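Breltetti Student Robotics Club
Progress report to the Kendow Fund
12 June 2021

Your grant has carried us through a very full spring, and we are happy to say the bedding project is running! The club set out to teach a robot arm to make a bed, starting with demonstrations recorded by students using hand-held grippers. We finished 88 demonstrations in May against a target of 52, and the students are already asking for more time with the gear.

Most sessions begin with the sheet. Students work with a gripper in each hand, which takes patience at first – you have to learn to trust the jaws and stop reaching with your fingers.

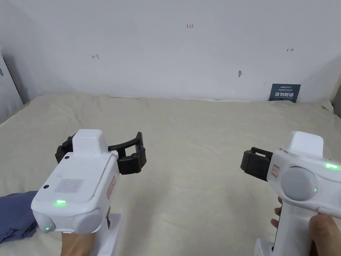 One of our parents, Hamdan, asked whether the students were learning any programming from all this or only getting good at housework. Fair question! They write the scripts that sort and trim the recordings, and two of the younger members have taken over the labeling tool completely.

Corners remain our weak spot. Pulling a sheet flat goes well, but tucking needs a firm pinch and a slow wrist, and we threw out 24 early recordings for rushing. The new practice sheet of grip positions has helped a lot. 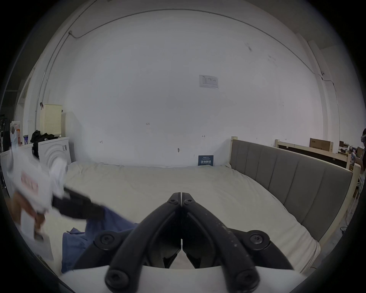

Trunidside wrote back that their own club had the same trouble with corners and got past it by recording each tuck as a separate task. We plan to try that over the summer.

Of the grant, 300 dollars is still unspent. We would like to put it toward spare finger parts and a second storage drive, if you agree.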